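Need people for PC teardown and rebuild, Sutwood shop, starting right after the holiday. Posting this quick so sorry for the mess.

Skondik took in a big lot of office desktops, 600 of them, and they all have to be opened, checked, sorted and put back together or parted out. We have 4 spots on the day shift. Bench work, standing mostly. Side panel off, drives out, cables unplugged, CPU and memory pulled, parts in the right tray.
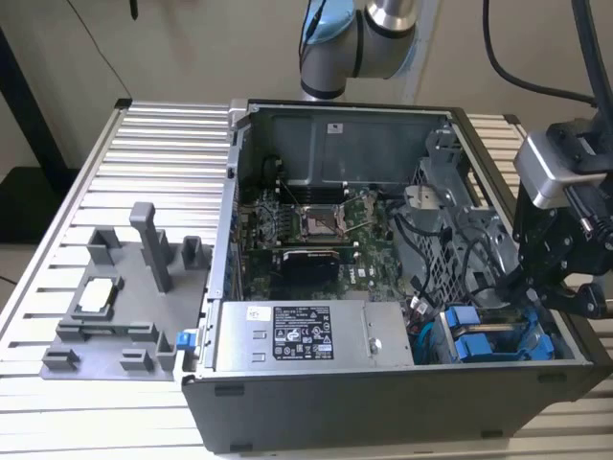 Pay is weekly. Work runs thru April, maybe longer if the Hiltimton lot comes in.

You should:

- know a SATA cable from a power lead
- be OK with small screws and fiddly latches all day
- not force things. Bent socket pins = dead board
- lift a full size tower by yourself
- show up on time, please

School certificates not needed. Fixed your own machine at home? Good enough, tell us about it. We do a 21 minute bench test when you come in, one case, tools are on us. Wear closed shoes, no loose sleeves, no rings.

Nice to have: you've worked on Dell workstations before and know the blue drive rails. Most of the lot has them. Somebody who can read a board and spot bad caps gets bumped up the list.

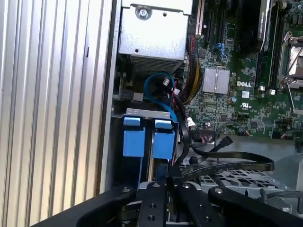

*Inside a Dell: drive cage, blue rails, heatsink and board.*

Parking behind the buiding, enter from Hunt side. Bus 29 stops out front. Come by the counter any weekday morning or leave a note with your phone number and what hours you can do. First come first tested.

Posted Saturday, January 3, 2004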